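Home > Workplace and Office > Small Rooms

What should stay on the little table by the whiteboard?

Posted by Tagle
Sunday, May 17, 2026

We have a round table with a pale wood top in the corner of a shared work room, right next to the whiteboard. It's on casters and it isn't big. Over time it has become the place where everything lands: markers, the eraser, remotes, pens, somebody's water bottle. When two people want to sit down with a laptop and some paper, the first thing they do is push it all to the edge.
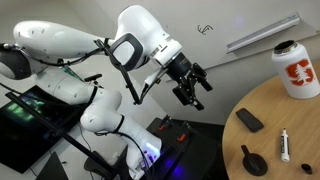 The room is used by three groups on different days, so no one group feels in charge of the table. I moved the whole pile to a shelf in the hallway once and it was back within two days, plus I got complaints that the remote was missing.

What I'd like is a short rule that people will follow. Which things belong on the table and which don't? I'd also like to know how to get old marker off the board. Ours wipes mostly clean but there is a gray haze left over, and some small bits of writing that have been up there so long that people wipe around them. I don't have money for a new board and I can't drill into the wall.

Posted by Enelico

just get a basket. put everything in the basket. we did this and it was fine

for the board use the spray they sell at the office store

Posted by Gavasar

A basket helps, but it turns into a junk pile if it has no limit. We had the same kind of table in our meeting room and went through a few versions before one stuck.

Start by sorting by where a thing gets used. Markers and the eraser are used standing at the board, so they go on the marker tray and nowhere else. If your tray is too narrow for the eraser, get a magnetic one and stick it on the board itself. Check that a magnet holds first, as some boards aren't steel underneath. A magnetic cup is good for the markers too and doesn't need drilling.

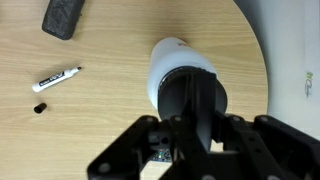 Drinks are harder. People will bring them and a rule against them won't last. We ask that bottles have a lid and leave with their owner. Anything still there on Friday goes to the kitchen counter, and after a week there it goes to lost and found. Ours had six bottles in it last August, which tells you how much people miss them.

The remote can stay on the table, but give it a spot. Stick a strip of hook and loop tape on the back and the other half under the table edge or on the side of the monitor. Use the removable kind if the table isn't yours. One strip has held for us through a full year.
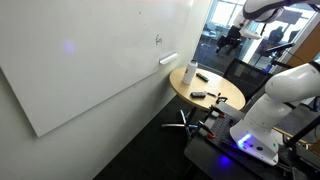 Pens should leave with whoever brought them. If you supply pens, put out a cup with two in it. A cup with 23 pens in it is a cup where most of them are dry.

For the haze, wipe the board with a damp microfiber cloth first and then dry it with a second one. Old felt erasers are often the cause, so clean or replace the felt. Writing that has been up for months can be loosened by going over it with a fresh dry-erase marker and wiping right away. If that fails, put a little rubbing alcohol on a cloth and try a corner first. Don't use scouring pads or powder.

Posted by Tromora

Agree with most of the long answer above, though I'd skip the Friday cleanup. In our office it became one person's job and then it stopped.
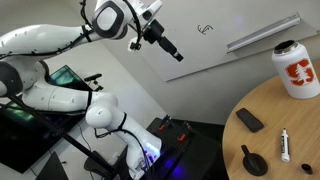 We taped a card to the wall at eye level that says "Clear the table when you leave" and gave each group one shelf in the cabinet. It took roughly a month before people did it without being asked. The board got its own line on the card, "Wipe it all." Before that we always had one little doodle in black marker that survived every meeting, like the one up on the whiteboard there, because each group figured it belonged to another group. Now whoever is last out wipes it, and if you want something kept you write SAVE and the day next to it.

Also put the caps back on the markers until they click. Half of what we used to throw out had just been left open on the table overnight.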